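Okay so I finally caved on the brick situation and started sorting by color. One bin for blue, one for red, one for yellow. White plastic, cheap, no lids!!
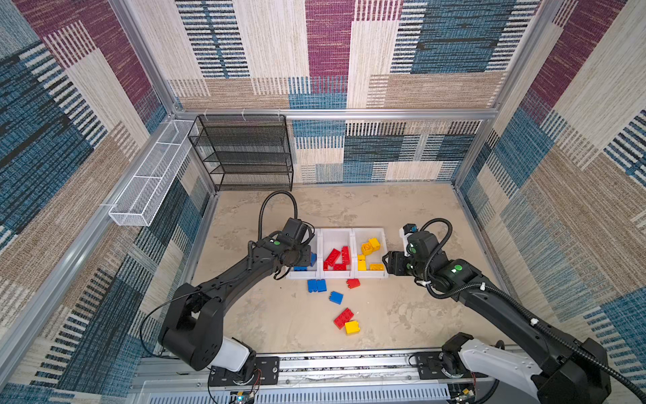 Benvinda says real builders sort by shape and she's probably right – digging for one little red square under all those long reds drives me nuts. But color is way easier to keep up when you only have 20 minutes before dinner.

Next up is green. I need another bin first and the shelf is already full – send ideas please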